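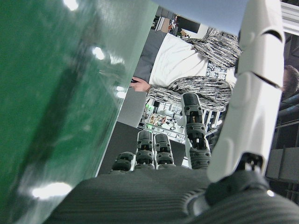
Five-finger hand or two-jaw gripper for thin, shiny sheets?

Posted in: Grippers and end effectors
Tags: multi-finger hands, wrist camera, sheet handling, glare

I look after a small test bench and we are trying to decide between two end effectors for the same arm. One is a Cliltetti hand with four dark segmented fingers and a white thumb. The other is a plain Greco parallel gripper with rubber pads, which we have had for a couple of years and know well.

The job is picking up thin, glossy pieces from a flat table, turning them towards a second camera and setting them down in a rack. The pieces are different colours and finishes. The green ones are the worst. They are very shiny and the wrist camera sees big white highlights on them, plus more or less nothing else once the piece is close. In the picture at the top you can see how much of the view gets taken up by the thumb on one side and the green surface on the other. What is left in between is the fingers and a slice of the workshop.

So far I have run 30 picks with each. The Greco dropped 2 and the hand dropped 4, which is not enough to go on, but the hand is also slower and needs more setting up. On the other hand it copes with pieces that are not lying square, and the Greco does not. If the edge is more than a few degrees off, the pads close on a corner and the piece swings.

What I would like to know:

Is it worth carrying on with the hand for flat things, or is that the wrong use for it?

Has anyone moved the wrist camera so the thumb blocks less of the view? Ours is on the palm side, using the bracket that came with the hand, and the view comes out well tilted.

Does anyone have a cheap way of dealing with the reflections? We run everything from a Jomo controller, if that matters. I can change the exposure from there but I can't sync a light to it.

Budget is 4,000 for the lot, including any new bracket or lights, and the hand is on loan until the end of August.

Posted by vanbridge_bench

3 replies, sorted by most helpful

padsandlinks

I would carry on with the hand for a bit, but change how you are using it before you compare again.

For flat pieces, don't close all the fingers together. Use the thumb against the two middle fingers and keep the outer ones back. If all four come in at once they touch the sheet at slightly different times, and each one pushes it a little further round. Your fourth finger looks to be standing higher than the rest in your photo. If that is where you have parked it on purpose, fine. If it is meant to be in line with the others, check the zero position for that finger first. A finger that starts in the wrong place would account for a few drops by itself.

Then slow down the last part of the close only. The approach can stay quick. On the Jomo you can split the move into two segments and give each its own speed, and the setting is under the tool page, in a different place from the arm speed. It took me a while to find.

Fingertips matter as well. Hard rounded tips have a tiny contact patch on anything flat. We put thin silicone sleeves on ours and it helped a lot with smooth plastic. They wear through, so keep spares.

About the camera. The palm side is good for seeing contact and poor for seeing anything else. I turned ours a quarter turn in software first, which costs nothing and makes the view easier for people to follow, though of course it doesn't change what is hidden. After that I made a bracket that moves the camera out to the little finger side, away from the thumb. You lose a bit of clearance over the table. Measure that before you drill anything, and run the hand through its full close with the arm switched to slow, as the thumb travels further out than you expect.

As for your comparison, 30 picks each is too few when the drops are that close. I would also keep the square pieces and the angled pieces in separate columns. At the moment you have mixed them, and the Greco result will depend mostly on how neatly somebody laid the pieces out.

Comment from vanbridge_bench: Thanks. The fourth finger was not parked on purpose, so I'll check the zero. I'll split the log too.

Comment from padsandlinks: Do the zero with the hand warm – ours reads a bit differently first thing in the morning.

greylens

Only answering the reflections part.

Turning the exposure down will stop the highlights blowing out as badly but the rest of the view goes dark, and you have plenty of dark things in it already, such as the fingers and the palm. I'd leave exposure fixed at something middling and sort the light out.

Things to try, cheapest first:

Switch off whatever lamp is straight above the table and see if the large oval highlight goes. If it does, you have found the source and can move it.

Hang a sheet of white diffuser between the lamp and the table. Baking parchment will do for a test, as long as the lamp is LED and runs cool. You will still get a reflection but it will be broad and even, which is much easier to work with.

Fit a polarising filter on the camera. It works at some angles and hardly at all at others, and the wrist moves all the time, so expect mixed results. To do it properly you need polarising film on the lights as well.

Don't bother with a ring light round the wrist camera. On glossy stuff you will just get a ring.

You also mention a white thumb. Glossy white next to the lens will throw light back on to the piece and can upset auto exposure. We wrapped a similar part in matt black cloth tape, keeping it clear of the joints. As yours is on loan, ask first or use tape that peels off cleanly.

Comment from vanbridge_bench: Auto exposure was on. I have fixed it now and the brightness has stopped jumping when the thumb closes. Will try the diffuser next.

mk2_gripper

Suction cup. Flat and shiny is what they are for. We stopped using fingers for this sort of thing years ago.

Comment from vanbridge_bench: I did think about it, but some of the pieces have holes and we have no air on that bench.

Comment from mk2_gripper: You can get small electric vacuum units that bolt on the flange. Holes are a problem though, fair enough.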